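Upstairs room: where we have got to

Most of you will know by now that the upstairs room at Prarnholm has changed hands, in a manner of speaking. Since June it has been ours to lay out as we like, and a fair number of members have asked what is going on up there, what is kept where and whether they can use it. This item tries to answer all three.

The clear-out came first. Ea Eskildsen and Baldur Vestergaard did most of it over three evenings, with help from whoever turned up. Eleven years of table linen, spare crockery, broken extension leads and old programme sheets had built up at the far end. The linen was sorted into good, mendable and rags. The good pieces have been washed and are back in use, the mendable ones are with Vibeke Juhl, and the rags have gone downstairs to the cleaning cupboard. If you lent us a cloth for a supper and never had it back, please ask Vibeke before the end of the month. She has several with names sewn in the corner that none of us recognise.

We kept 228 side plates and gave the rest away. The old programme sheets are in two boxes under the stairs. Roy Sugden would like to go through them before anything is thrown out.

The tables have stayed, although they have moved. People who used the room last winter will remember that they were pushed together in one long run, so that you had to walk the full length of the room to get round to the other side. They now stand apart, and you can get at them from every side. It takes up more floor, but it is much better for any sort of handwork, and two groups can be in at once without sharing a surface.

Flower tables have been the main use so far. The idea came from the Tuesday group, who wanted to make small bunches for the supper tables downstairs and didn't want to do it in the kitchen. Carnations were settled on early. They are cheap, they last, and they put up with being handled by people who are still learning. White goes with all the cloths we own, including the green ones that nothing else goes with. 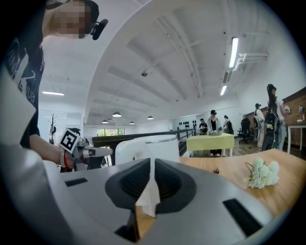
Upstairs at Prarnholm, with white flowers on the near table and the cloth on at the middle one.

For anyone who would like to join in, the method is simple. Strip the lower leaves, lay the stems on the table at a slant, one over the next, and tie where they cross. Cut the ends level last of all. Small bunches look better on the supper tables than big ones, and they don't get in the way of conversation. Tissue is kept with the flower things for wrapping stems and for wiping hands. Please take one sheet at a time, as it comes in boxes of 1,000 and we seem to go through them faster than anyone expected.

A few points about the tables themselves. The bare wooden tops mark easily. Water left standing on them will leave a ring, and Baldur has already sanded one top back and would prefer not to do another. Containers should be wiped underneath before they are put down. If you are doing anything with paint, glue or dye, put a cloth on first. There is a pile of old ones on the bottom shelf for this, and it doesn't matter what happens to them.

Coats go on the rack and not over the railing. The railing is solid enough, but things slide off it, and a full set of keys went down to the floor below during one of the first sessions. Bags can go under the tables as long as the way through to the stairs is kept clear.

Lighting has been raised by several people. The long tubes are bright and good for close work, but they are hard on the eyes by the end of an evening. The round lamps at the far end are gentler. Ívar Hjaltested has offered to look at whether the two can be switched separately. At present he thinks they are on the same circuit, so this may mean getting an electrician in. Thorlacius have been asked for a price and we will report it when we have it. In the meantime, if you are only there for a chat and a cup of tea, sit down at the window end, where the trees keep the room green and pleasant well into the afternoon.

Storage is the part that still isn't right. The shelving along the back is well used already, and the flower things have no proper home. Ea has suggested a tall cupboard from Gruder, which would fit beside the stairs with a little room to spare. The other suggestion is a trolley that could be wheeled from table to table and put away downstairs afterwards – though that would mean somebody carrying it up and down, and the stairs are steep. Views on either are welcome. There is a sheet on the door where you can write them.

The room can be booked in the usual way, through the diary in the front office. Regular groups have first call on their own evenings, and everything else is open. Up to 10 people can work in comfort with the tables as they are. Larger groups should speak to Ívar first so that the layout can be changed and, more to the point, changed back.

Anyone with spare jars, plain tins or florist's wire is asked to leave them in the crate by the front door, marked Sirkum, which was its last use and has nothing to do with the contents. Ribbon we have plenty of.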